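Thread: Temia pantry, proof of income at the door?

dsikora
Signed up for a shift at Temia and was told we now check pay stubs before anyone gets a bag. Is this normal? It's beans. I have handed over less paperwork to rent a truck.

nulix_nights
Depends who funds you. Brzozowska Street only asks for a zip code and household size. Took me 3 minutes to train on it.

Cameron Katene
We went the other way and I'd do it again. Our grant wants income on file, 142 households, once a year. Dull, but it pays for the eggs.

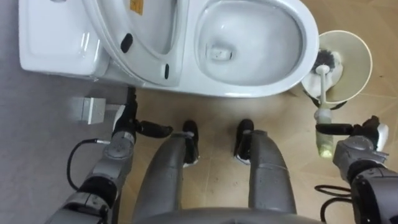
dsikora replied that once a year is fine by him, but Temia wants it every visit, and he watched a 66-year-old go home for a stub she didn't have.

Cameron Katene
Every visit is silly, I'll give you that. Ask if they take a signed statement.

nulix_nights
Still say zip code. Nobody fakes poverty for canned pears.

dsikora
Asked. They do take one. The form is 12 pages.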